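Ticket clos : eau tiède à la douche, chauffe-eau Laxdal 70 litres
Ouvert le 12/14/20
Statut : résolu
4 commentaires | 11 partages

Problème signalé

Appartement à Golamberg, deuxième étage, chauffe-eau électrique Laxdal de 70 litres installé dans le placard de l'entrée. Résistance de 2 000 watts, consigne réglée à 62 °C. Il alimente l'évier de la cuisine, le lavabo et la douche. La douche est équipée d'un mitigeur thermostatique Cusberg à deux poignées, débit à gauche, température à droite.

Depuis quelques jours, la douche ne dépasse plus 33 °C, poignée tournée à fond et butée de sécurité enfoncée. Mesure prise au thermomètre de cuisine dans un seau. Le débit est normal. Le défaut est le même le matin et le soir, donc le ballon vidé par la vaisselle de la veille ne suffit pas à l'expliquer.

Pas de disjonction au tableau. Pas de fuite visible sous le ballon ni au groupe de sécurité.

Étape 1 : le ballon

Voyant allumé, consigne toujours sur 62. J'ai coupé au tableau, retiré le capot et appuyé sur le bouton de réarmement du thermostat. Il n'était pas déclenché. Capot remis, courant rétabli.

J'ai ensuite laissé une chauffe complète sans tirer d'eau. Il faut compter une matinée entière quand on veut être sûr, et on s'occupe comme on peut en attendant. Pas de vaisselle, pas de café à rincer.
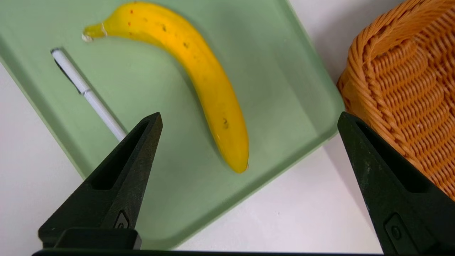

Étape 2 : l'évier de la cuisine

Robinet ouvert côté chaud, seul, tous les autres fermés. L'eau arrive très chaude au bout d'une minute et le reste. Impossible d'y laisser la main. Le ballon chauffe bien et la consigne est respectée, on peut l'écarter.

Deuxième essai, toujours à l'évier, avec la douche ouverte en même temps mais la pomme coupée par le petit bouton stop du flexible. Cette fois l'eau de la cuisine devient tiède en moins de deux minutes. Dès que je ferme le mitigeur de la douche, elle redevient chaude. Même résultat au lavabo.

L'eau froide passe donc dans le circuit chaud par le mitigeur de la douche.

Étape 3 : réponse du support Cusberg (formulaire en ligne)

Réponse reçue le lendemain. Copie de l'essentiel :

« Bonjour, votre description correspond à un clapet anti-retour bloqué ou à une cartouche entartrée. Merci de fermer l'arrivée d'eau, de contrôler les deux filtres à l'entrée du corps, puis de sortir la cartouche et de la laisser tremper dans du vinaigre blanc. Ne pas utiliser de produit à base de chlore. Si le défaut persiste, remplacer les clapets. »

Ils déconseillent aussi de laisser le mitigeur ouvert avec le bouton stop fermé sur la pomme. C'est ce que je faisais tous les jours pour me savonner. J'ai arrêté.

Étape 4 : démontage du mitigeur

Eau coupée à la vanne générale de l'appartement (celle de la douche est grippée, à voir une autre fois). Cabine débarrassée avant de commencer : flacons, savon, raclette, tapis antidérapant. Un chiffon sur la bonde pour ne pas perdre de vis.

Les écrous sont venus sans forcer avec une clé à molette et un morceau de chambre à air pour protéger le chrome. Filtre côté froid propre. Filtre côté chaud couvert de grains de tartre. Le clapet côté chaud restait ouvert, coincé par un éclat de calcaire assez gros. J'ai essayé de le faire bouger avec le bout d'un crayon, il ne revenait pas.

Cartouche sortie et mise au vinaigre toute la nuit. Le lendemain elle tournait mieux, mais le clapet, lui, était toujours dur. Remontage provisoire pour avoir de l'eau au lavabo.

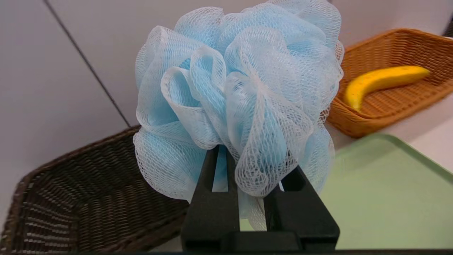

Étape 5 : remplacement des clapets

Paire de clapets commandée chez Stivalia, livrée en point relais. Bien vérifier le diamètre avant de commander, il en existe deux pour ce corps et la notice ne donne que la référence. Les joints sont fournis, la graisse silicone non.

Pose en vingt minutes, flèche du clapet dans le sens de l'arrivée vers la robinetterie. J'ai rincé les tuyaux dans un seau avant de remonter le corps. De petits grains blancs sont encore sortis côté chaud.

Étape 6 : contrôle

Essai de l'évier refait avec la douche ouverte et le bouton stop fermé : l'eau de la cuisine reste chaude. À la douche, température normale, la poignée est maintenant réglée un peu sous le repère 38. Pas de goutte aux écrous après une nuit.

Reste à faire : la vanne grippée, et un détartrage du ballon, prévu en août pendant les congés.

Commentaires (4)

plomb_et_cie
Le test avec l'évier est le bon réflexe. Beaucoup de gens changent le thermostat du ballon pour rien.

marmotte38
Même panne chez moi, autre marque de mitigeur. Combien de temps la cartouche dans le vinaigre ?

Auteur du ticket
Une nuit complète, vinaigre blanc pur, non chauffé.

lulu_bricole
Pour la vanne grippée, un peu de dégrippant sur l'axe et on attend le lendemain. Ne pas forcer, j'ai cassé la mienne.

Ce site utilise des cookies pour mesurer son audience. Accepter | Refuser | Personnaliser mes choix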